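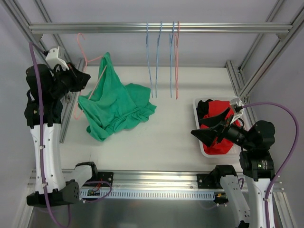

Home Topics Unanswered Tags Sign in

Closet rod keeps sagging in the middle – rental, what can I do?

Moved into a second floor place in Sturville in May. Bedroom closet is one long opening, no center support, a wood dowel sitting in two plastic cups. Fine for the first few weeks. Now there's a real bow in it and everything slides to the middle. Winter coats, jeans, the works. Last night the left cup popped right off the wall, took a chunk of paint with it.

Landlord says I can change the rod but no new holes in the back wall (some kind of pipe behind there, he was vague). Side walls are ok. Opening is just under 6 feet. Don't want to spend a fortune on this, I'm only here till the lease runs out.

Things I've looked at so far – a tension rod, a metal rod cut to length, or just giving up and buying a rolling rack. The tension rods all have great reviews and then a pile of terrible ones. Which is it? Also is a wood rod supposed to do this or did I just get a bad one?

Posted by tessellate_me on July 7, 2020

Dovar

Wood does that. Softwood dowel that long with coats on it and no middle support, it's going to bow sooner or later. Flipping it over buys you a month or two. Not a fix.

Skip the tension rod. They're for curtains and shirts. One good yank on a coat and the whole thing is on the floor, and the rubber ends leave marks that your landlord will definately notice.

Get a steel closet rod, the round kind, thick wall not the thin telescoping ones. The telescoping ones sag right at the joint where the two tubes meet. Hardware store will usually cut a solid one for you. Measure at the height where the rod goes, not at the floor, closets are never square. Mine was off by 3/8 top to bottom.
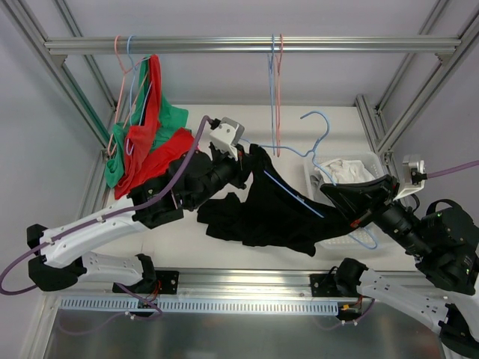

Then the cups. Throw out the plastic ones, get metal flanges with at least three screw holes. Find the studs in the side walls first. Often there's one at the back corner and one at the front and nothing where you want the rod, so screw a length of 1x4 across both studs and mount the flange to that. Paint the board the same color as the wall, looks like it was always there. Remember the boards eat into your length – cut the rod AFTER they're up. Ask me how I know.

For the center, a bracket that comes down from the shelf above. Is there a shelf? You didn't say. If there is and it's solid, and not just resting on little pegs, that gets you middle support without touching the back wall.

El Ouafi

+1 for the shelf hook idea. Had the same dowel in my last apartment.

Also jeans don't need to be hung. Fold them. Took mine off the rod and the sag got a lot better, didn't spend a dime.

Léonie Ferrand

I'd go the other way from Dovar, just get the rolling rack. You're leaving when the lease is up anyway and then you take it with you. I have a Cirkier one, had it 3 years, through two moves. Wheels are junk, I took them off and it stands better without. Put the coats on that and leave the light stuff on the closet rod.

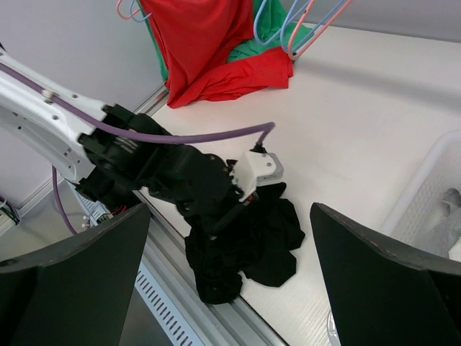
Check the weight limit though, it should be on the box. And that number is for the weight spread out evenly, so don't shove everything heavy to one end or it'll lean on you. Heavy coats over the legs, shirts in the middle.

For the paint chunk – scrape off whatever is loose, thin coat of spackle, let it dry overnight, sand, second coat if it shrinks back. Ask the landlord for the paint color before you buy any, they sometimes have half a can in the basement. And take a pic of the hole now so there's no argument over the deposit later on.

Oh and if the cup pulled out of bare drywall, don't put it back in teh same holes, they're shot. Move it up an inch.

We use cookies to keep you signed in and to see which pages get read. Accept Manage settings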